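Household Textiles, Unit 4
Upholstery Fabrics: Wear, Cleaning and Care
Course handout

Read this before the Saturday workshop. Bring the fiber chart from Unit 3.

1. What the cover has to do

An upholstery fabric is stretched over a shape and stays there for years. It is pulled tight at the corners, pressed at the seat, and rubbed along the front edge and the arms. A fabric that works well as a curtain may fail quickly on a chair.

When judging a fabric, look at the fiber, the yarn and the weave separately. A strong fiber in a loose weave still snags. A weak fiber in a tight weave may look good for a time and then split along the seams.

2. Common fibers

Cotton takes dye well and feels cool. It creases and soils easily.
Linen is strong but does not stretch much, and it can crack along a fold.
Wool springs back after pressure and resists flame better than cotton. Moths are the main risk.
Polyester resists wear and fading. It holds oily stains.
A fabric marked 100 percent cotton may still have a finish on it. The label gives the fiber, not the finish.

3. Cleaning codes

W - water-based cleaner may be used.
S - solvent only, no water.
WS - either one.
X - vacuum or brush only.

Look for the code under the seat cushions or on the underside of the piece. If there is no code, test a hidden spot and let it dry fully before judging the result. Blot spills from the outside in. Rubbing pushes the stain down and roughens the surface.

4. Buttons and seams

Tufting holds the filling in place, but each dimple collects dust. Use a soft brush attachment with low suction. Check for loose buttons first. On pale fabric, soil shows early along the stitched seams, and a damp white cloth will pick it up if the code allows water.

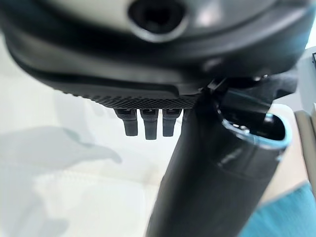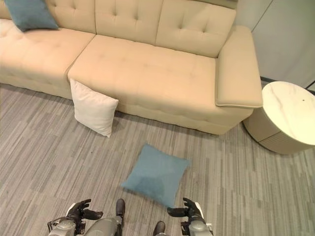
Handout by Marloes Stevens
Workshop notes checked by Sivaprasad Annamalai

For the workshop

Cut 2 swatches of the same fabric. Keep one as it is and rub the other with a dry white cloth for 400 strokes, using even pressure. Compare them in daylight and write down any change in color, pilling or broken yarns. Tape both swatches to your record sheet and hand it in before you leave.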